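4.2 Changes in operator work at the packing cells

The second part of the study covers the gift-packing line at Nastaro, where two-arm cells took over part of the basket filling in November. Before the change, each packer carried out the full cycle at one bench: taking a basket from the stack, setting it down, placing the items, checking the order slip and passing the basket on. After the change, the arms handle the placing step for orders that use the standard item list. Packers kept all orders outside that list, along with wrapping and final inspection.

We interviewed packers and shift leads before and after installation and collected shift logs covering 482 hours of cell operation. Interviews were coded separately by two of the authors (Echeverri and Palaniappan), and differences were settled in discussion. The task set used for setup and operator training was kept small. Each trial in the set starts from one basket and one item placed apart on a plain white table, with one gripper near each (Figure 3). New operators learn to judge from this layout whether the arms can reach both objects without a manual reset.

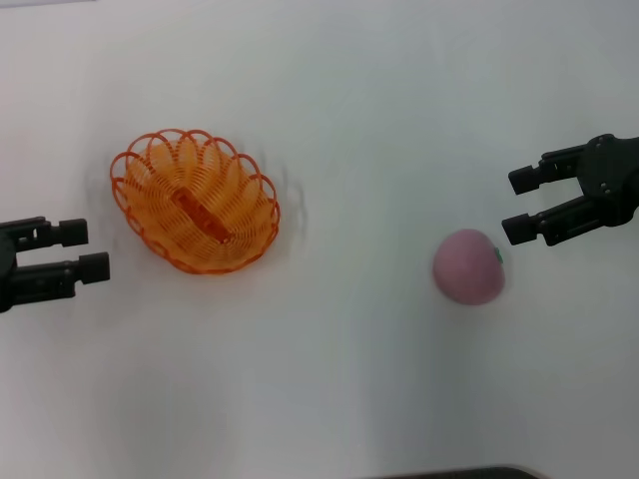
Figure 3. Basket-and-item task on the white table: open woven orange basket at left, pink ball-shaped item at right, both grippers open.

The most frequent theme in the second round of interviews was the loss of control over pace. Under manual packing, a worker could slow down for a difficult order and make up the time later in the shift. With the cell, the pace of the standard orders is set by the Catora scheduling software, and the packer at the wrapping station receives baskets at a fixed interval. Several packers described this as more tiring than the earlier work, although they lifted and reached less. One shift lead reported that short conversations between benches had largely stopped.

Skill requirements moved in two directions. Resetting a cell after a failed grasp requires training that was given to only part of the crew, and the trained workers were called away from their own stations up to 78 times in a single week. Their pay grade did not change during the study period. Packers without the training reported fewer kinds of task per shift than before and less say in how orders were divided.

Responsibility for errors was also unclear. When a basket left the cell with an item missing, the log assigned the fault to the inspection station, regardless of where it arose. Management revised this rule after the first round of feedback, and later logs record the cell and the station separately.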